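Cirnum Countertop Microwave Cart Review: Two Shelves, a Drawer, and a Lot of Screws

Review by Domnica Bucur
February 2021

Our kitchen has one long counter and a short one, and the short one is where everything ends up. The toaster, the bread, the mail, the coffee maker and the microwave all lived there until last fall, when I decided the microwave had to go somewhere else. I looked at wall shelves first. We rent, and the landlord doesn't want holes in the tile, so a cart it was.

I looked at two carts, the Dulura and the Cirnum. The Dulura is nicer to look at and has real casters, but the top is too shallow. Most mid-size microwaves need room behind them for the cord and the vents, and on the Dulura mine would have hung over the front. The Cirnum is deeper and comes in at just under $200 with shipping. I bought it with my own money.

Assembly

The box is heavy. The delivery driver left it at the bottom of the stairs and I opened it there and carried the panels up a few at a time, which I would recommend to anyone who lives above the first floor.

The instructions are drawings only. They are mostly clear, except for the step where the back rails go on. The two rails look the same on paper but the holes are spaced differently, and if you swap them you won't find out until the lower shelf refuses to line up. I had to back up and take off one side. Mark the rails with pencil before you start.

The kit includes a hex key and nothing else. You will also need a Phillips screwdriver. I used a power driver on the lowest setting for the long screws and did the drawer runners by hand. Start to finish it took me most of a Saturday afternoon, with a break for lunch. Somebody to hold the side panel upright would have helped.

Stability

Before I tightened the cross brace, the cart swayed side to side. After I tightened it, the sway was gone, and it has stayed gone. Check the brace again after a couple of weeks. Mine had worked a quarter turn loose.

Our floor slopes toward the sink, so the adjustable feet mattered to me. They screw in and out by hand and have enough travel to handle an old floor. There are no wheels on this model. If you want to roll your cart out to sweep behind it, this one won't suit you. I lift one end and slide it, and I have put felt pads under the feet.

The upper shelf

The top surface is where the microwave goes, and it is the best part of the cart. It doesn't flex under the weight, and it wipes clean with a damp cloth. Tomato sauce left overnight came up without a mark. A hot mug did leave a pale ring near the front corner, and I haven't been able to get it out. Use a coaster or a trivet.

The cord slot is at the back on the left. My plug went through without any trouble, but a thick plug with a built-in adapter might not.

One thing to measure before you order is the door swing. Microwave doors open to the left, and if the cart is against a wall on that side you need a few inches to spare or the door stops short. I had to move ours over by the width of a hand. 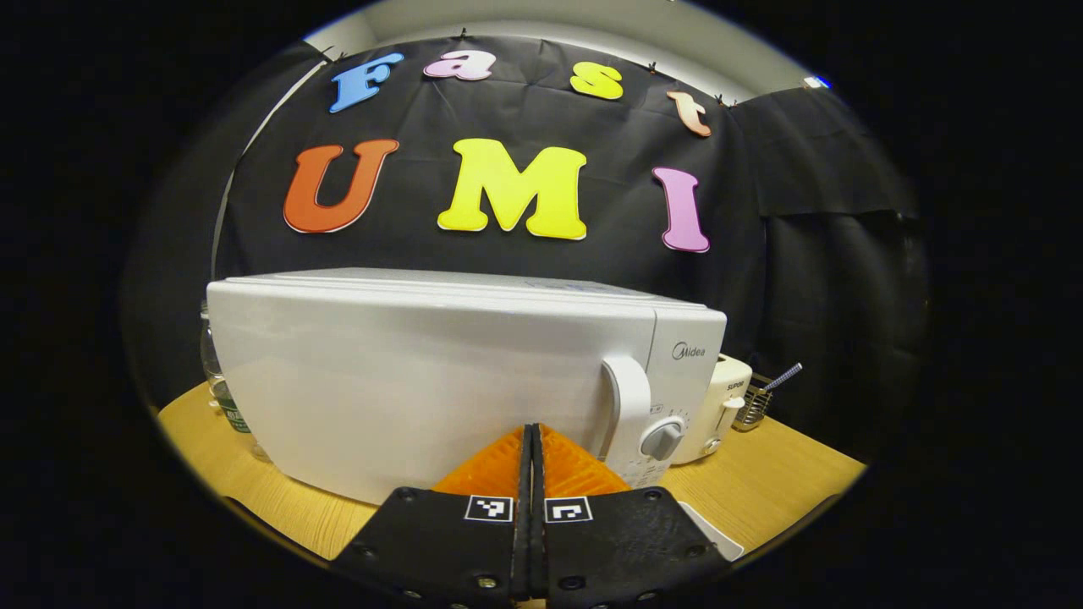 The drawer

The drawer is shallow and made of thinner material than the rest. It holds dish towels, pot holders and a box of foil. I tried keeping our heavier utensils in it and the bottom started to bow, so those went back to the other side of the kitchen. The runners are plain metal with no soft close, and there is no stop, so a hard pull will bring the whole drawer out.

The lower shelf

It fits a stockpot and a slow cooker side by side. The height is fixed, and I would have liked a second set of holes. A tall stand mixer will not go under there.

Customer service

One cam lock was missing from my kit. I wrote to the company through the form on their site and got a reply the next day, and the part came in a padded envelope the following week. They sent two.

Should you buy it?

If you need depth and a solid top and don't care about wheels, yes. I would pay a little more for a better drawer. The finish comes in white, gray or oak color. Mine is the oak, and it shows crumbs less than I expected.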